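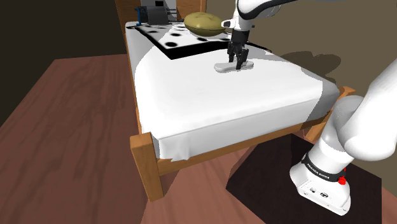 Figure 1. Simulated bedroom: the arm closing its gripper on the light-grey object on the mattress.

Collecting grasp examples in simulation
Mirjam Van Leeuwen and Jocelyn Cabrera
Project Elavach, interim report, December 17, 2020

1. What we set out to do

The aim of Elavach is to teach a robot arm to pick up small things left lying around a bedroom. The learning method needs examples of the task done properly, so most of this term went on making them. All the work was done in simulation, with one arm standing on a fixed platform beside the bed.

2. How the examples were made

Each example starts with the arm in its rest pose and the target placed at a random spot on the mattress within reach. One of us steers the gripper with a hand controller until the fingers are either side of the target, closes them and lifts. Joint angles, finger opening and the rendered view are saved at every step. We used the Gundureo recorder, which our supervisor's group already had running.

We left the other things on the bed on purpose. The spotted blanket and the olive-yellow cushion give the system something to tell apart from the target, and a long, low object on a white sheet is hard enough to make out when it is pale grey itself. The light direction was changed between sessions. Strong shadows on the bedding caused trouble in our first trials in September, when the model reached for a dark patch instead of the object.

3. What we have so far

We recorded 161 examples and threw out 41 of them. Most of the rejects were grasps where one finger sank into the mattress and the physics became unstable. In others the object slid out during the lift. We kept a separate list of these, as Jocelyn wants to try using failed grasps in training later.

Steering was slower than planned. The wrist blocks the view of the fingers from some angles, so we added a second view for the operator only. It is not saved with the data.

4. Still to do

The set leans too much towards targets lying sideways to the arm. Next term we will record more with the object turned end-on, and add 5 new object shapes from the Babalola set. Mirjam will rewrite the reset script, which at present has to be restarted by hand after a bad grasp. Training on the full set starts once that is done.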